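The planner that always has an answer

Finderer's pitch for Koncombe, its new task planner, fits on one slide: tell two arms what you want sorted, and the software works out which arm does what. In the company's own April trials it finished 2249 picks. The slide leaves out the 678 that were tried more than once.

I asked to see the retry log. It was more useful than the slide. Most of the repeats came from one habit: Koncombe commits to a grasp from a single look, then trusts that look long after a neighboring block could have shifted. The perception module, licensed from Boychuk, does report how sure it is. The planner reads that number once and drops it.

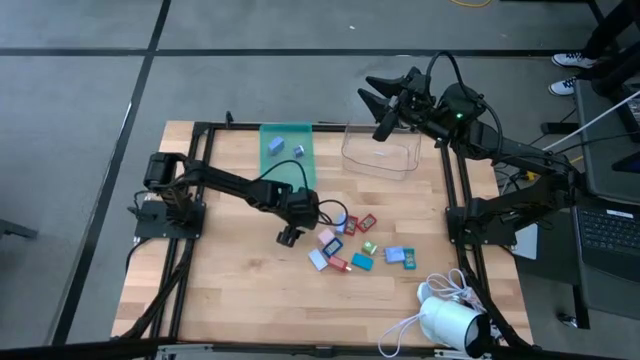

Two arms, one table: small blocks lie close together between the grippers, with a teal tray and a clear bin toward the back.

Diltomik, a smaller rival, takes a second look before every grasp. It is slower, and its engineers admit the two arms still spend too long waiting for each other - a scheduling problem that better vision won't fix.

Finderer says version 13 will re-check the table too. Maybe so. The last 7 releases each promised fewer retries, and none came with a log that an outsider could replay. I'd like that file before I'd like another demo.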